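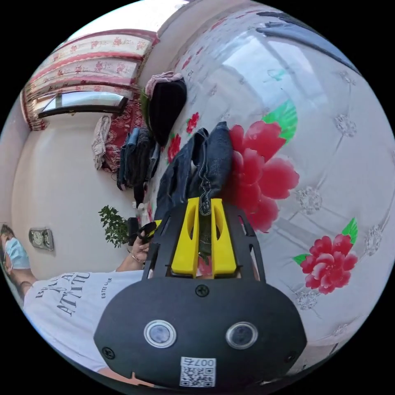

Unit 5: Can a machine do the laundry yet?
Course notes, Service Robotics for Non-Engineers
Instructor: Darmawan Rahman

Read these notes before the April lab. Bring the worksheet from Unit 4, as we will use the same task breakdown.

5.1 What we mean by "do"

A washing machine does not do the laundry. It does one step, and it does that step in a closed drum where the position of the clothes does not matter. A person still collects, sorts, loads, moves, folds and puts away. When a company says its robot does laundry, ask which of those steps it covers and who does the rest.

For this unit we look at folding and putting away. Both happen outside the drum, on a bed or a table or the top of a dresser, in rooms that were set up for people.

5.2 Why cloth is hard

A mug has one shape. If a robot knows where the mug is and which way it is turned, it knows nearly everything it needs. A pair of jeans has no fixed shape. Pick it up by the waistband and it hangs one way, pick it up by a hem and it hangs another. Most of the garment is hidden inside its own folds, so the camera cannot tell the robot where the other leg went.

Three terms you will need:

State: how the garment is lying at this moment.
Grasp point: where the fingers close on it.
Flattening: any move whose purpose is to get the garment into a known state before folding starts.

Flattening usually takes longer than folding. People hardly notice doing it — a shake and a sweep of the hand, and it is done.

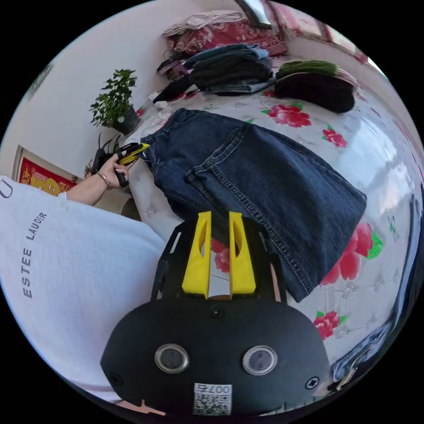 Fig. 5.1. Jeans folded over on the bed, with a hand-held gripper at the waistband.

Denim is one of the easier fabrics once it is flat. It is stiff, it holds a crease, and the seams are thick enough to find. The trouble is weight. Two narrow fingers at one corner of a waistband will lift that corner and leave the rest behind. Folding a pair of jeans well takes two grasp points that move together, and this is why most folding work uses two arms.

A patterned sheet under the garment adds a second problem. A vision system trained on a plain gray table may take a printed flower for part of a shirt.

5.3 Learning from people

The older approach was to write rules: find the corner, move the corner, press. The newer approach is to record people doing the chore with a gripper in the hand, then train a model on the recordings. The person supplies the judgment and the recording keeps the finger positions and the camera view. What the model learns is limited by what the recordings contain. If every shirt started out flat, the model will be poor at shirts that did not.

5.4 The pile problem 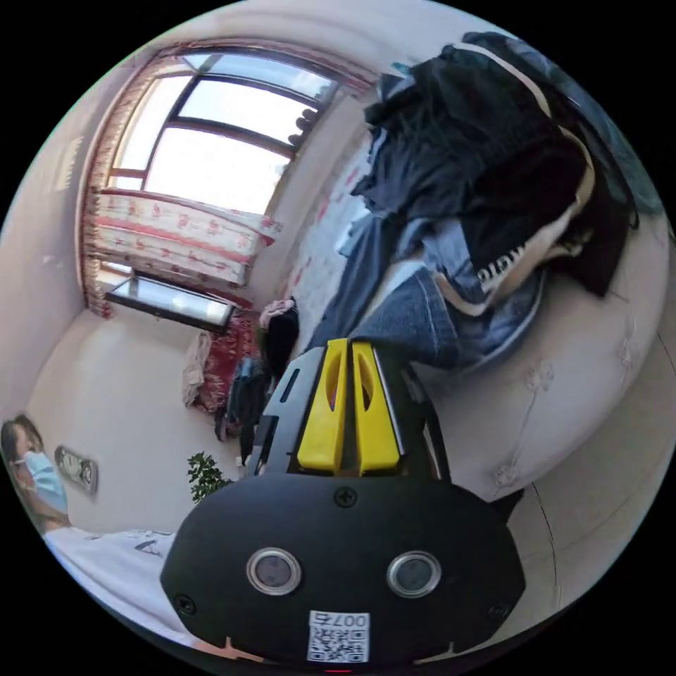
Fig. 5.2. Clothing heaped on an armchair. Where does one garment end and the next begin?

Folding tests often start with one item on a clear surface. Homes often start with a pile. Before any folding, the machine has to pull out a single item without dragging three others to the floor. Dark clothes on dark clothes give the camera very little edge to work with, and a strap lying across the heap can catch on whatever is lifted.

5.5 Classroom case: Tveit and Siro

The case packet compares two folding systems. Tveit, from Bretar, was tested on single garments laid out by staff and finished 70 garments without help. Siro, from Curkberg, was started from a mixed basket. It finished 17 and needed a person to step in 13 times. Do not conclude from these numbers that Tveit is the better machine. The two tests did not ask for the same chore.

For discussion

Write out the steps for folding one pair of jeans from a pile, at the level of detail used in Unit 4. Mark each step where you had to look before you could move. Then mark the steps where you used both hands. Keep the list to one page and bring two copies.

Reading for next time: packet pages 13 to 17, on shop-floor bin picking.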